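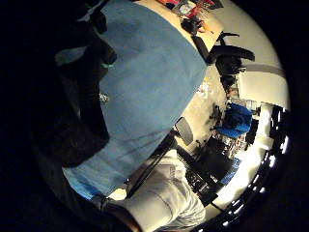 Cloth-laid bouquet work

Cloth-laid bouquet work (also flat bunching or towel bunching) is a method of handling small mixed bouquets in which the stems are laid on a soft cloth and gathered there, instead of being held upright in one hand. It is used for short bunches of fresh flowers and for artificial stems. The method is taught in some floristry courses and is common in small workrooms that have no bunching stand.

Terminology

The cloth is called the ground or the bed. The flowers that set the color of the bunch are the heads, and the small, usually white flowers placed between or beside them are the filler. The lower part, where stems are brought together, is the handle. A handle enclosed in paper, film or tape is described as sleeved. The word "sleeve" in older handbooks can also mean the whole outer wrapping of a bouquet, and the two uses are not always kept apart.

History

Laying flowers on damp sacking or toweling before tying was an ordinary practice among market growers. The first written account of the method under its present name is a set of course notes by Elsie McKinnon, prepared for the evening school at Hernden. The notes run to 10 pages and deal mainly with the choice of cloth. A longer treatment by Remo Vitale, circulated from the Clodberg workshops, added the rules on head direction that most teachers now follow. Benedetta Sanna later revised Vitale's text and removed its section on ribbon.

Ground cloth

The cloth should have some surface texture, so that round stems do not roll. Terry toweling, brushed cotton and microfiber are all suitable. Smooth table linen is not recommended. Plain, pale colors are preferred for mixed bunches, as gaps in the filler are easier to judge against them; light blue and gray are the usual choices where the filler is white. White cloth is avoided for the same reason.

The cloth is spread without being pulled tight. Small wrinkles do no harm and can be used to keep a heavy head in place. Large folds near the edge should be opened before work starts — short stems and loose petals tend to collect in them.

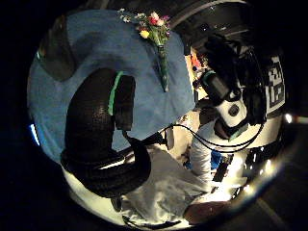
Arrangement

The bunch is laid at an angle to the front edge of the table, heads away from the worker. Three or more head colors may be used in a small bouquet, and red, pink and yellow is a standard teaching set. The heads are staggered so that no two sit level. Filler is placed last and may be kept to one side, which gives a looser outline than a ring of filler all the way around.

Stems are drawn together from the heads downward, so that the bundle narrows toward its lower end. The Vitale text calls for the handle to be about twice the length of the cluster. Sanna's revision leaves the proportion open.

Handling

The bouquet is lifted by the handle and never by the heads. Gloves may be worn with thorned or sap-bearing material, though thick gloves make it harder to place fine filler. Long sleeves are turned back or held clear of the cloth. When a finished bunch has to be turned over, one hand goes under the cloth and the other steadies the handle — the cloth is then rolled, and the bouquet follows it.

Artificial stems

Artificial bouquets are often supplied with the stems already joined in a single molded or wrapped handle. Work on the cloth is then limited to spreading the heads, straightening the filler and folding the cloth over the bunch for storage. Creases in fabric petals are pressed out by hand. Wire cores should be bent in one direction only, as repeated bending weakens them close to the head.

See also

Hand-tied bouquet
Floral tape
Stem wrap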